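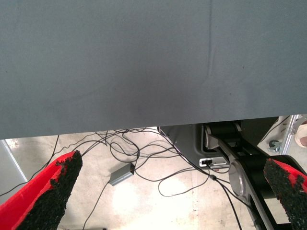 Grurkmont Open Day Recordings

Data card and README, version 1.1
Last edited 02/07/2023

Summary

Recordings from the public open day at the Grurkmont workshop. Visitors watched a two-finger gripper arm being driven by hand from a leader arm, and those who wanted a turn could have one. Each turn was saved as a separate episode. The set holds 409 episodes, of which 287 were driven by visitors and the rest by workshop staff between turns.

The set was put together for people who study how beginners drive an arm. Staff episodes are included for comparison. It is a poor choice if you only want clean demonstrations, and for those we suggest the Drostine set, which uses the same file layout.

What is in the folder

episodes/ - one folder per turn, numbered in the order they were saved
episodes/NNN/wrist.mp4 - video from the wrist camera
episodes/NNN/joints.csv - joint positions, leader and follower
episodes/NNN/notes.txt - task, driver type, outcome, remarks
index.csv - one line per episode, same fields as the notes
splits/ - suggested training and test lists
LICENCE.txt
CHANGES.txt

Episode numbers go up to 500. The gaps are turns that were stopped early, test runs, and turns where the driver asked us to delete the recording. Please don't treat a missing number as a download fault.

The day

Doors were open from ten until four, with a break for lunch. Visitors came in groups, heard a short talk, then watched a member of staff do each task once. After that the arm was handed over. A turn lasted as long as the visitor liked within reason, and most people did one task and let the next person in. Children could drive if an adult was with them.

The Grastilden controller was used all day with its speed limit switched on. The limit was lowered after lunch, and the column speed_cap in index.csv says which setting applied. If you compare morning and afternoon episodes, allow for this.

Tasks

pick_place: move a soft block from one tray to another
stack: put one block on top of another
sort: put blocks into trays by colour
free: no set task, the driver does what they like

Free episodes have no outcome recorded. Many of them are short, and some consist of little more than opening and closing the gripper while the arm is pointed at whatever was nearby. They have been left in the set but are kept out of both splits.

Recording details

The wrist camera ran the whole time the arm was live, including while it was being moved to and from its rest position. Views of the floor, cables and table cover are therefore common at the start and end of episodes. The columns task_start and task_end give the useful part in seconds. These were marked by hand and may be out by a second or so.

Lighting was not controlled. The large door was open in the morning and shut after lunch.

Known problems

- 22 episodes have a joint log that starts later than the video. They are marked late_log = 1.
- Outcome was judged by whoever was standing at the table, so "partial" covers quite a range.
- The sort task was changed once during the morning. Early sort episodes use two trays, later ones three.
- Audio was never recorded. Older copies of this file said that it was.

Privacy

Drivers agreed to the recording before their turn. Names and ages were not kept. Wrist video was checked for faces and any stretch showing one was cut, with the joint log trimmed to match - see the column trimmed.

Use and credit

Free for teaching and research. For anything else, write to the workshop first. Please credit the set as "Grurkmont Open Day Recordings, Dissanayake Workshop" and give the version number.

A second open day is planned for October. Those episodes will be released as a separate set and won't be added to this one.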